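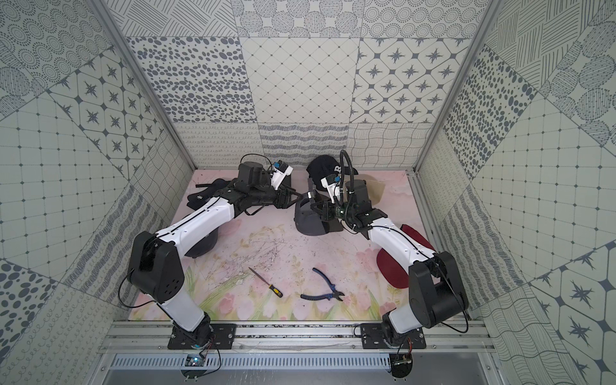 Depuis quand repassez-vous les mots croisés des autres ?

« Depuis qu'un rédacteur en chef m'a appelée un soir pour me demander si l'Escaut avait bien le droit de s'appeler ESCO. Il manquait une case. Je lui ai dit que le fleuve, lui, n'avait rien demandé. Le lendemain j'avais un contrat. »

Anouk Verstraete boit son café debout, contre l'évier, comme quelqu'un qui attend un coup de fil. Elle est vérificatrice de grilles. Le métier existe, elle en vit modestement, et sa propre mère continue de dire aux voisins qu'elle travaille « dans la presse », avec un vague geste de la main qui couvre tout, du reportage de guerre à la livraison du journal.

Son employeur principal s'appelle Valach, une petite agence qui fournit en jeux des quotidiens régionaux, deux magazines de salle d'attente et un bulletin paroissial très exigeant sur les verbes défectifs. Les auteurs envoient leurs grilles, Verstraete les résout au crayon, puis elle téléphone. C'est la partie délicate.

« Un auteur de mots croisés accepte toutes les critiques, sauf celles qui portent sur ses mots croisés. J'en ai un qui m'a raccroché au nez pour un pluriel. Il a rappelé une heure après, très digne, en me disant qu'il retirait la grille entière. Pas le pluriel. La grille entière. »

Elle ne donnera pas le nom. Elle en donne volontiers d'autres, à commencer par celui de Themba Maluleke, dont elle a corrigé la toute première grille et dont elle parle comme on parle d'un neveu qui aurait bien tourné.

« Themba écrivait des définitions de quatre lignes. C'était magnifique, il y avait des subordonnées, on aurait pu les lire à un enterrement. Seulement, dans le journal, la définition doit tenir sous la grille. Je lui ai demandé de couper. Il m'a renvoyé la même chose dans un corps plus petit. »

Maluleke, joint au téléphone, confirme les faits et maintient que la version longue était meilleure. Sa définition pour ÂNE, qu'il récite de mémoire, commence par « Celui dont on dit, à tort et généralement derrière son dos » et se poursuit un certain temps.

On s'étonne un peu qu'il faille encore un être humain pour tout cela. Les logiciels remplissent une grille en quelques secondes. Verstraete hausse les épaules, repose sa tasse, la reprend.

« Remplir, c'est du bricolage. Le logiciel vous trouve toujours un mot. Il vous trouve AA, IO, une rivière sibérienne, un ancien ministre et le passé simple de "braire". Tout est juste, et le lecteur a envie de vous casser la figure. Moi, on me paie pour avoir envie de casser la figure avant lui. »

Les lecteurs, justement. Ils écrivent. Chez Valach, le courrier est classé par une personne redoutée, Hannelore Tanner, qui a inventé un système de chemises de couleur. Le vert pour les remerciements, assez mince. Le jaune pour les erreurs réelles. Le rouge pour les erreurs que le lecteur croit réelles. Le rouge occupe une étagère.

« Les gens sont très polis au début, explique Verstraete. "Fidèle abonné depuis l'enfance, je me permets." Quand je lis "je me permets", je vais m'asseoir. La semaine dernière, un monsieur s'est permis sur trois pages à propos de la différence entre un phoque et une otarie. Il avait raison. C'est le plus pénible. »

L'erreur dont on lui parle encore remonte à un mois de janvier. La grille numéro 2412, imprimée avec les définitions de la 2413. Horizontalement comme verticalement, plus rien ne correspondait à rien. Le téléphone de l'agence aurait dû sonner toute la journée.

« Il a sonné deux fois. Le premier appel venait d'une dame qui se demandait si elle perdait la tête, je l'ai rassurée comme j'ai pu. Le second, d'un homme qui nous félicitait pour la difficulté. Il l'avait finie. Je ne sais pas comment. Je lui ai demandé de nous l'envoyer, il a refusé, il disait que ce serait tricher pour les autres. »

Elle y repense de temps en temps. Tanner a longtemps hésité sur la couleur de la chemise et a fini par poser la note sur le frigo, où elle se trouve toujours, sous un aimant en forme de moule.

Le dictionnaire est l'autre grand sujet de dispute. Valach travaille avec un Joubert, volumineux ouvrage à la reliure fatiguée, que la maison s'obstine à considérer comme l'autorité dernière. Verstraete possède aussi l'édition suivante, qui contredit la précédente sur les traits d'union. Elle la range chez elle, dans la chambre, « pour ne pas faire d'histoires au bureau ».

« Avec le Joubert, on règle un conflit en trente secondes. Le mot y est, ou il n'y est pas. Mandla Zwane, qui fait nos grilles du dimanche, l'a lu en entier, de A à Z. Il en est sorti avec une affection inquiétante pour les termes de marine. Depuis, vous ne pouvez pas faire un dimanche chez nous sans savoir ce que c'est qu'une drosse. »

Et qu'est-ce que c'est, une drosse ?

« Le câble qui commande la barre. Vous voyez, maintenant vous le saurez toute votre vie et ça ne vous servira que le dimanche. »

Zwane, soit dit en passant, estime que les lecteurs en redemandent. Le courrier, chemise rouge, est plus partagé.

Quand on aborde la question de l'argent, Verstraete rit franchement pour la première fois. Une grille simple se paie le prix d'un déjeuner, et il ne faut pas prendre de dessert. Les concours arrangent un peu les choses : l'été dernier, elle a présidé le jury d'un tournoi dans une salle des fêtes mal chauffée – en juillet, précise-t-elle, c'était donc un exploit. Le vainqueur, Xolani Pillay, a bouclé la finale en buvant un jus de tomate et a demandé ensuite s'il y en avait une autre.

« Il n'y en avait pas d'autre. On n'avait pas prévu que quelqu'un finisse. Il y avait encore une demi-heure à remplir avant la remise de la coupe, alors le présentateur a interviewé Xolani sur ses lettres préférées. Il aime bien le K. Je comprends. Le K est franc. »

Elle-même préfère le U, pour des raisons qu'elle développe longuement et dont on retiendra surtout qu'il faut se méfier des gens qui placent un Q dans l'angle en bas à droite. Elle en a connu. L'un d'eux a même fini dans les sudokus.

Le mot tombe assez lourdement. Les sudokus, chez Valach, sont traités au bout du couloir. On se salue.

« Je n'ai rien contre, dit-elle en baissant un peu la voix. Ce sont des gens très bien, ponctuels. Mais un chiffre, ça n'a pas d'étymologie. Le soir, de quoi parlent-ils ? »

Reste la question qu'on lui pose à tous les dîners : fait-elle encore des mots croisés pour le plaisir ? Verstraete regarde par la fenêtre, où un voisin essaie de plier une échelle.

« En vacances, oui. J'achète les recueils bon marché à la gare, ceux dont la moitié des pages sont des publicités pour d'autres recueils. Je me promets de ne rien corriger. À la troisième grille, j'ai sorti le stylo, à la cinquième je cherche l'adresse de l'éditeur. L'an passé, j'ai écrit. »

Une vraie lettre ?

« Une page et demie. Je commençais par "je me permets". »

L'éditeur a répondu par une carte imprimée qui la remerciait de sa fidélité et lui offrait le recueil suivant. Elle l'a résolu dans le train du retour. Il y avait ESCO, en sept vertical, et la définition disait : « Fleuve, pour qui entend mal ».

« Ça, par contre, c'était pas mal », concède-t-elle, et elle va se resservir du café.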